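Doughnuts on the Table Again: News from the Pilham Coffee Morning

Oct 25, 2019

Well, the evenings are drawing in and the big coats have come out of the cupboard, so it seems a good moment to write a few lines about the doughnut mornings, which started up again in September after the summer break and have been busier than any of us dared hope. If you have been meaning to come along and haven't quite got round to it, please do. There is always a chair, and there is nearly always something left in the last box (though I can't promise it will be chocolate!).

For anyone new to Pilham, the arrangement is a simple one. We order from the Dovberg bakery the afternoon before, they have everything boxed up by opening time, and whoever is on the early turn walks down the hill to fetch it. The boxes go on the long table with the black trays, the urn goes on at the other end, and by 11 the room is full of people who only popped in for a minute and are still there at noon. Doughnuts are £1 each, tea and coffee are by donation, and squash for the children is free as it always has been.

I ought to say a word about the trays, as several people have asked. We used to serve straight from the box, and very sticky it was too, with icing up everybody's sleeves and lids falling into the sugar. Now we lift a couple out at a time and carry them round on a tray, and the rest stay tucked up in their paper until they are wanted. It is a slower way of going about things, but it does mean that those of you settled comfortably by the radiator needn't get up, and it gives whoever is carrying a chance to stop and chat.
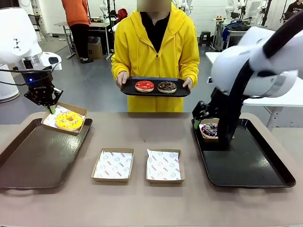
The question of toppings has been rather lively this autumn. Red icing has its loyal following, and I know of at least one household where nothing else will do. The chocolate ones with bits on top go early, usually to people who say they are only having half. Yellow with sprinkles was put on the order for the children, and has since been discovered by their grandparents, so we have asked Dovberg for a few more of those from now on. Plain sugar rings can still be had if you let us know by the afternoon before. Do please mention any allergies when you arrive, and we will look out the bakery's list for you. It is kept in the drawer under the urn, along with the spare teaspoons.

Now for the money, which I am very pleased to report on. Since September the mornings have brought in £1286, and after the bakery bill, the milk and a new set of tongs we have £199 to put towards the kitchen blind. That leaves us a little way short, but 3 more good mornings ought to see it done, and then perhaps we can all stop squinting at the washing up.

One small plea before I go. If you take a box home with leftovers in it, please flatten it and pop it in your own recycling, as our bin is a modest one and fills up terribly fast. Clean cake tins and lidded tubs are always welcome too, and if yours has been left behind it is probably on the shelf by the back door, waiting to be claimed.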